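## 3. Fitting the Clavbridge newel post

Read this section through once before you pick up a drill. The oak doesn't grow back.

1. Let the post lie flat indoors overnight. If it arrives Friday, fit it Saturday.
2. Mark the base position on the subfloor and check it against the bottom riser. Then check it again with a tape you trust.
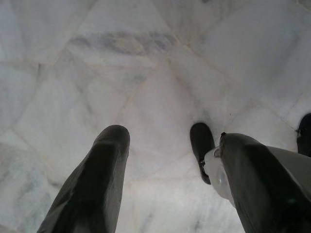

Subfloors thinner than 16 mm need the Sinaga backing plate, sold separately, as these things always are.

3. Drill the pilot hole 237 mm deep into the post, dead center. Masking tape on the bit makes a fine depth stop and costs less than ours.
4. Drive in the Sodex bolt until 3 threads show.

> **Caution:** Do not use an impact driver on the bolt. It will go in beautifully and never line up again.
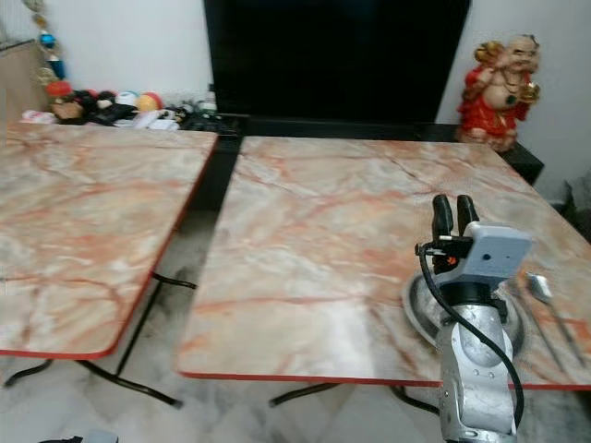 *Two tables side by side, marble-patterned tops.*

5. Lower the post over the plate and turn it clockwise until snug. Stop at snug — the next stop is split.
6. Check for plumb on two neighboring faces.

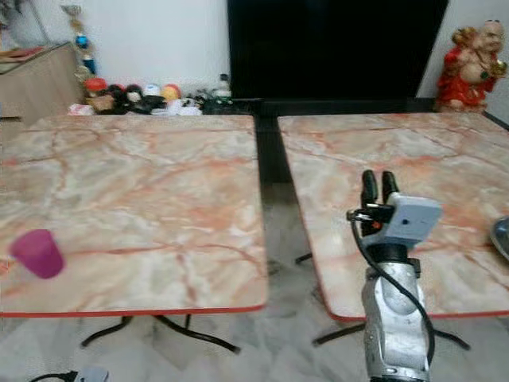

### 3.1 Attaching the handrail

1. Cut the rail to length. The Sturkgate kit supplies 1,468 mm, and offcuts can't be returned, however nicely you ask.
2. Dry-fit the rail before opening the glue.
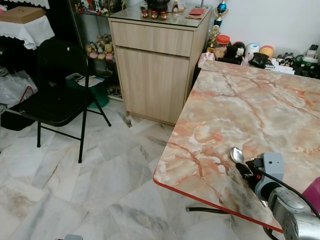

Once the joint closes without persuasion, glue it, tighten the rail bolt and wipe off the squeeze-out with a damp rag. Keep everyone off the handrail until morning, including whoever did the fitting.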